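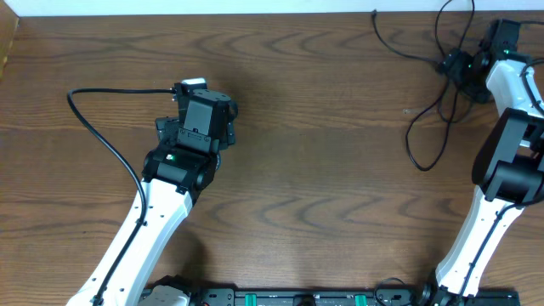 Stumness Community Room: furniture and kitchen project
Progress report to the Veltus Fund, second stage
Prepared by Maricel Dumlao, project lead

Dear Sieglinde,

Thank you for your patience while we waited for the last of the receipts. I'm really pleased to be writing this one, as the second stage has gone better than I dared hope when we spoke in the spring, and the room is in use five mornings out of seven as well as most evenings.

You asked for the report to follow the headings in the grant letter, so I have done that, with a few extra notes at the end under "Other matters".

1. Work completed since the last report

Tables

The big news is the tables! When we applied, we had a mixture of folding trestles and two old office desks, and anyone who came to the sewing mornings will remember the gap between the desks where the pins went. We had budgeted for new tables all round. In the end we bought fewer new ones and spent part of the money on having older wooden tables brought back into good order, which I cleared with you by telephone in May.

The restoring was done by Dela Peña, the joinery workshop on the canal side. They took the tables away in two batches so we were never without something to sit at. Each top was sanded back, the old rings and ink marks were dealt with as far as they could be, and then the wood was stained a medium brown and sealed. The grain has come up beautifully. I had no idea there was so much pattern under all that old varnish, great dark wavy lines running right through the wood, and several of our regulars have asked which shade was used so they can try it at home. (It was mixed in the workshop, so I'm afraid I have no tin to point them to.)

One table still has a dent near a corner which the joiner advised us to leave alone. Filling it would have shown more than the dent does. We agreed.

The legs were the slower part of the job. Four of the tables had been shortened at different times by different people, and getting them to a common height so they could be pushed together took longer than quoted. Dela Peña absorbed most of the extra hours. We paid for the additional timber, shown in section 3.

Walls and floor

The walls have had two coats of a pale white. We tried a warm cream on the chimney breast first and it looked yellow by the evening, so we painted over it. The floor was cleaned and the loose boards by the door were screwed down. We haven't refinished the floor and don't plan to within this grant.

Kitchen corner

The worktop is in, the sink has been moved to the window side and the new taps are fitted. The wall cupboards are up but two of the doors are still waiting for hinges, as the wrong size was sent. The shelving under the worktop is the Winik set we listed in the application. It went together in an afternoon and it holds the big pans, which used to live on the floor of the broom cupboard.

The water heater was replaced in the first stage and has needed no attention.

2. How the room is being used

The figures you asked for: 1,447 visits were recorded in the signing-in book over the period, against 1,079 in the period before. These are visits and not separate people, so someone who comes to both the sewing morning and the lunch is in there twice. I have been through the book myself and taken out the entries that were plainly duplicates on the same line.

The lunches account for the largest part of the rise. With the tables at one height we can make a single long table down the middle of the room, and people talk to each other far more than they did when we sat in fours. Several who used to eat and go now stay for the afternoon. It has been lovely to watch.

The sewing mornings have moved to the tables nearest the windows. A smooth, flat top makes a great difference for cutting out, and the group has started taking on larger pieces such as curtains and a quilt, which they had given up on before. They put down a mat for cutting and have been very careful about it.

The homework club is newer. It began with three children and has settled at 13. They use the room from half past three, and we've learned to put the lunch things away well before then. Felt pens were a worry, but the sealed surface wipes down with a damp cloth and so far everything has come off.

We have also had enquiries from a model-making group and from a choir who need somewhere to hold their meetings (not to sing, they assure me). Both will be offered a trial evening in the autumn.

3. Spending

Spending is within the total agreed. The changes between headings are as follows.

New tables: underspent, as explained above.
Restoring tables: a new heading, paid for out of the underspend on new tables.
Timber for legs: 300 pounds, not in the original budget, also met from the tables underspend.
Paint and sundries: slightly over, owing to the cream.
Kitchen fittings: on budget, with the replacement hinges to come at no charge.
Labour: on budget.

Copies of the invoices are in the folder sent separately. The Dela Peña invoice covers both batches on one sheet. If your finance team would prefer it split, please tell me and I'll ask for two.

4. What was harder than expected

Storage. We underestimated how much space the chairs would need once the room was laid out properly, and stacks of them against the back wall make it feel smaller than it is. I have measured the alcove beside the boiler cupboard and it would take two stacks if the old notice board came down. I would like to try this before spending anything on trolleys.

Moving the tables is also heavier work than it was with trestles. Two people are needed for each, and our older members shouldn't be doing it. For the time being we leave the long arrangement in place from one day to the next and only break it up for the homework club. Felt pads have been stuck under all the legs, and these need checking every few weeks as they do come off.

The hinges I have mentioned. It's a small thing, but open cupboards in a kitchen look unfinished and I'm keen to see the back of it.

5. Plans for the final stage

By the end of August we hope to have:

the cupboard doors hung
the alcove cleared and the chairs moved into it
blinds fitted on the street side, where the low sun makes the afternoons difficult
a second coat of sealer on the two tables that get the most use, as advised by the workshop
a short sheet on the wall about looking after the wood (coasters, damp cloth, no bleach)

The blinds have been measured and I have two quotes. The cheaper one is from a firm we haven't used before, and I'm waiting to hear from another hall that has.

6. Other matters

You asked whether any of the old furniture could be passed on. The trestles have gone to the allotment society for their plant sale, and one office desk went to a family nearby. The other desk was past saving, although we kept the drawer handles, which are now on the tea cupboard.

We would love you to come and have lunch with us when the doors are on. It's usually soup, with bread from the bakery on the corner, served from half past twelve. Do let me know if there is anything you don't eat.

With warm thanks to you and everyone at the Fund,

Maricel Dumlao
Stumness Community Room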